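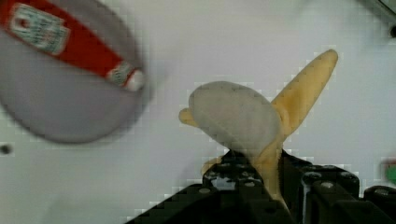 Anitha Kulkarni wrote to us that her old dehydrator dried the bottom tray to leather while the top one was still soft, and she asked if the Galanis does the same. It is a fair question and we receive it often, so we begin with it.

The Galanis fruit dryer has the fan at the back wall, and the air goes across all trays at the same time. In the stacked type, the air must climb from the lowest tray to the highest one. With the Galanis you do not need to change the order of the trays during the night. For very juicy fruit, like plums cut in half, we still advise to turn the trays one time, front side to back.

Trays and cleaning
The dryer comes with stainless steel trays and a fine mesh sheet for herbs and small berries. Trays can go in the dishwasher. The mesh sheet should be washed by hand in warm water, it loses its shape in the machine. Banana and mango leave sugar on the steel, and a soak of 15 minutes is usually enough to remove it.

Banana chips
Use fruit which is yellow and still firm. Slices of 3 mm become crisp, thicker ones stay chewy. A short dip in lemon water keeps the color lighter, but some customers prefer the darker chips without lemon because they taste sweeter. Let the chips cool completely before you close the jar. If they are soft after cooling, put them back for another hour.

Temperature and timer
The dial goes from 95 to 163 degrees Fahrenheit. For herbs stay at the low end. For most fruit we use 135. The timer stops the heater and leaves the fan running for a few minutes more, so please do not unplug the dryer at once.

Noise
The motor is made by Vamix and is the same one as in the previous model, with a new rubber mount. In a closed kitchen you will hear it in the next room as a low hum. If you sleep near the kitchen, start it in the morning.

What is in the box
Galanis dryer, steel trays, mesh sheet, drip tray, power cord, printed booklet with drying times.

Spare parts
Door seals and single trays are kept in stock at our Ceddale shop. The older Leremlow trays look similar but are a little too wide and will not slide in.

Delivery and returns
Orders placed before noon leave Ceddale the same day. You can return the dryer up to 90 days after delivery, also if it was used, provided that the trays are clean. Please keep the carton, the door is glass and needs the foam corners for the trip back.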